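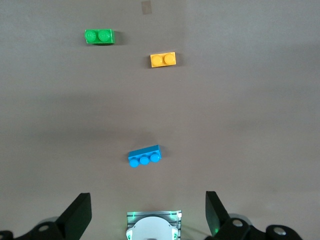
Brick sorters and packers, part time, Curnon

Posted in July by the Skodach staff desk

Skodach buys used toy building bricks by the box, sorts them by shape and color, and sells them in small lots to schools, collectors and people who have lost one part of a set. We are hiring four part-time sorters for our workroom on Fellidon Street in Curnon.

The job is bench work. You take a tray of mixed bricks, tip it out on the table and put each piece where it belongs. Most of what comes in is small: 1x2 and 1x3 bricks, plates, slopes and a lot of odds and ends. We use 137 bins for the common shapes, and each bin is split by color. You will learn the bin numbers in the first two weeks. A chart hangs over every bench until you do.

What you will do

Sort bricks by size first, then by color. Green, yellow and blue go quickly. Older yellows can drift toward orange, and there is a color card at each table for checking them.

Turn each brick over and look at the studs and the underside. Cracked, chewed or badly scratched pieces go in the gray tub. Pieces from other makers go in the white tub, including ones that fit well.

Count and bag orders. A standard school bag holds 585 pieces and is filled by weight, then spot-checked by hand. Single-part orders are counted by hand every time.

Wash days are Tuesday. Everyone takes a turn at the sinks. Gloves and aprons are supplied.

Who we are looking for

No experience is needed. You must be able to tell close shades apart, and we give a short color test at the interview. You should be comfortable picking up small parts for a few hours at a time. Benches can be set for sitting or standing. You must be 18 or older and able to lift a 25-pound box, or tell us if you need help with that part, as we can usually arrange it.

We care more about accuracy than speed. New sorters often handle fewer than 3,000 pieces in a shift and that is fine. A wrong part in a bag costs us a return and a second mailing.

Hours and pay

Shifts are four hours, morning or afternoon, Monday through Friday. You may work three, four or five shifts a week. Pay is $17.50 an hour to start and goes up to $18.75 after 90 days. There is a paid 15-minute break in each shift. Staff may buy bricks at the bulk rate, up to two bags a month.

The workroom is on the ground floor, and there is free parking behind the building. The number 9 bus stops at the corner. Phones stay in the lockers while you are at the bench. Music is on low most afternoons.

How to apply

Write a short note saying which shifts you can work and when you could start. A resume is welcome but not required. Drop it off at the front counter, 477 Fellidon Street, between 9 a.m. and 4 p.m., or mail it to the same address, marked "Sorting." Interviews last 30 minutes and include the color test and a short practice tray. You will be paid for that time. We reply to everyone within two weeks.

Recent listings

Weekend counter clerk, Skodach
Delivery driver, Zacharias Paper Supply
Box assembler, evenings, Curnon
School orders assistant, Skodach (filled)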